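Orkinden puts robot arms on its returns picking line, and the people on the line keep their jobs

29 October 2026

14 comments | 36 shares

I run the returns floor at Orkinden, and when the company asked who should write this announcement I put my hand up before anyone from the front office could. So you're getting it from me, a person who has spent a lot of years bent over a bin.

The news first. Orkinden has put two robot arms to work at our Dromside building, picking mixed items out of metal bins so they can be sorted. They came to us through Sandus, who did the installation, and the fixtures and cabling were worked out with the shop at Ostrowski. We started in September with one arm on the day shift. The second went in once we trusted the first one enough to leave it alone over lunch.

If you don't know what a returns floor does, it's pretty simple. Stores send back whatever didn't sell, got opened or got mixed up, and it all arrives jumbled together. Somebody has to pull out each thing, look at it and decide where it goes. Last quarter we handled 3503 bins that way, every one of them by hand. It's slow on the back and hard on the wrists, and by mid-afternoon you stop seeing what you're picking up.

My crew had questions when they heard about the arms, and the first one was the one you'd guess. Management put the answer in writing: no one on the floor loses a position or an hour because of this. I asked for that letter before I agreed to anything, and it's pinned up next to the time clock.

What has changed is who does what. The arm reaches into the bin and we do the deciding. My people now work the inspection side, where you're standing up straight with good light and you get to use your head a bit. We also set up the bins, clamp what needs clamping, and step in when the arm meets something it can't sort out. Shiny stuff is a pain, and so is anything see-through – a crumpled ball of foil or a piece of clear plastic will give it a lot more trouble than a plain solid block. We keep a practice bin with exactly that kind of junk in it, and I'm the one who gets to fill it, which I enjoy more than I should!
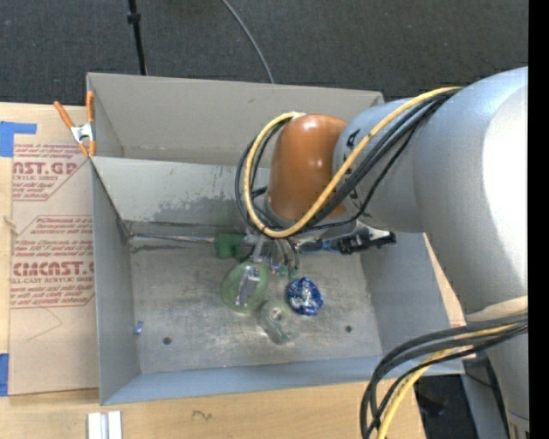
What the crew is learning

Everyone on the floor gets the same training, whether or not they want to work near the arms. It starts with how to stop one. After that we go through clearing a bin safely, checking the cables at the start of a shift, and writing up a missed pick so the folks at Sandus can do something useful with it. "It didn't work" is not a useful note, as I have been told more than once.

So far we've logged 177 missed picks on our own sheets. I like that number being out in the open. A few of those were the arm's fault and plenty were ours, usually from overfilling a bin or setting it down crooked on the table. We've gotten better at both, and the sheets have gotten shorter.

Two of my pickers have moved into a new job we're calling cell lead, with a raise to go with it. They run the start-up checks, they decide when an arm comes off the line, and they don't need my okay to do it. Both came up through the floor, and neither had touched a robot before this fall. One of them now corrects my terminology.

I won't pretend everybody loves it. The arms are not chatty company, and a couple of folks miss having somebody working across from them all day. We moved the inspection tables closer together after hearing that, and it helped some. We've also kept hand picking open for anyone who prefers it. There's still a lot of work that needs fingers.

What comes next

We're going to run both arms through the holiday returns before we talk about adding any more. That's the busy stretch, and it'll tell us plenty. The crew will sit down with the Sandus team afterward and go through the missed pick sheets line by line, and the floor gets a say in whether a third arm comes in and where it would go.

Local reporters, trade writers and other floor managers who are thinking about doing this are welcome to come see the line at Dromside. Call the Orkinden front desk and ask for the returns floor. Wear closed shoes, and come in the morning if you can – the coffee is better and so am I.

About Orkinden

Orkinden handles store returns, sorting and resale for retailers from its building at Dromside.

36 shares | Leave a comment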